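Buscar en el libro Ir Índice Capítulo anterior

Capítulo 7. Cuando la tarea cambia de manos
Equipo de redacción de Marino - revisión de agosto

Entre en la nave de Hokthorpe a las seis de la mañana y lo primero que oirá será una conversación. En el taller de varillas y cestería de Sukik, donde hace cuatro años cada persona trabajaba de espaldas a la siguiente, ahora se discute en voz alta quién ajusta la fuerza de cierre, quién revisa las piezas que la célula ha rechazado y por qué el lote de la víspera salió con tantas varillas astilladas. ¡Es un cambio enorme! Y empezó por un gesto tan pequeño que casi da risa: coger un palito.

Coger un palito parece fácil hasta que alguien intenta escribir las instrucciones. ¿Por dónde se agarra? ¿Con cuánta presión? ¿Qué hacemos si la pieza gira entre los dedos? Una operaria con experiencia responde a todo eso sin pensarlo, y ese saber, que en los manuales antiguos ni siquiera tenía nombre, se ha convertido en la materia prima de la automatización. En este capítulo lo llamaremos saber de agarre.

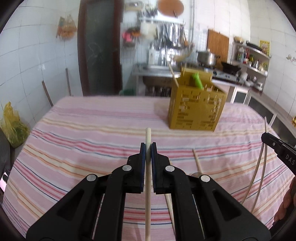
Figura 7.1. Pinza de dos dedos sujetando una varilla de madera en posición vertical. A la derecha, una segunda pinza, sostenida con la mano.

Fíjese en lo delgada que es la varilla y en las almohadillas azul oscuro que la sujetan por ambos lados. Un objeto largo y fino plantea un problema precioso de mecánica: el contacto es mínimo, el brazo de palanca es grande y cualquier roce en un extremo se nota en el otro. Volveremos a él en el apartado 7.3, con números.

Antes, las personas. La planta de Sukik movía 1.177 piezas por turno con métodos manuales, y el proyecto Durklow se propuso automatizar solamente la alimentación de varillas, unas de 220 milímetros y otras de 600. El trenzado siguió en manos de las artesanas. De los 70 empleados, la mayoría cambió de tareas en algún grado: hubo quien pasó a preparar lotes, quien aprendió a calibrar y quien pidió volver al banco de siempre - y también eso merece estudiarse. El cansancio de muñeca bajó; la atención que exige vigilar una máquina, en cambio, subió, y los turnos tuvieron que rediseñarse dos veces.

Al terminar el capítulo, usted podrá descomponer una tarea manual en gestos elementales, estimar la fuerza de agarre de una pieza delgada y redactar un plan de cambio de puestos que los propios trabajadores puedan discutir. Tenga papel a mano y un lápiz, que le servirá de varilla en el primer ejercicio.

7.1 Observar antes de medir

Elija una tarea que haga todos los días y repítala muy despacio, anotando cada cambio de apoyo de los dedos.

Comentarios de lectores (3)

tornillo_flojo: Hice lo del lápiz con mi grupo de segundo y nos llevó la hora entera. ¡Les encantó!

Lectora de tarde: ¿Las soluciones del 7.3 vienen en el anexo? No las encuentro.

mbanco: Trabajo en alimentación de piezas y lo de rediseñar los turnos me suena muchísimo. Ojalá le dedicaran más páginas.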